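Wrist camera demos on recessed handles - how many do you keep?

eltano_rig
We are collecting teleop demos for a recessed handle task on a painted panel. 1,000 episodes so far, 88 of them flagged by the operator. Most flags are for the finger touching the rim of the pocket before it gets to the bar. Question is whether to drop those or train on them.

h.stockli
Drop them. Rim contact teaches the policy to lean on the paint.

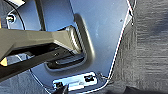
Also check your exposure. Glossy paint blows out and the bar sits in shadow, so auto exposure hunts during the approach. We locked ours in July and relabeled nothing after that.

ntuli_e
Disagree with Hubert on dropping. In our set the episodes with contact and recovery were the useful ones. Without them the policy stalled at the rim. Keep them, trim the first touch, and tag the recovery segment.

h.stockli
Trimming leaves a jump in the gripper pose. How do you handle that?

ntuli_e
Split into two episodes at the cut. No stitching.

eltano_rig
Tried the split on 34 of the flagged ones. Loader accepts them, but the short halves fall under our minimum length.

ntuli_e
Lower the minimum for tagged segments only.

h.stockli
Still think you want clean approaches first - then add recoveries and compare on the same held-out panels.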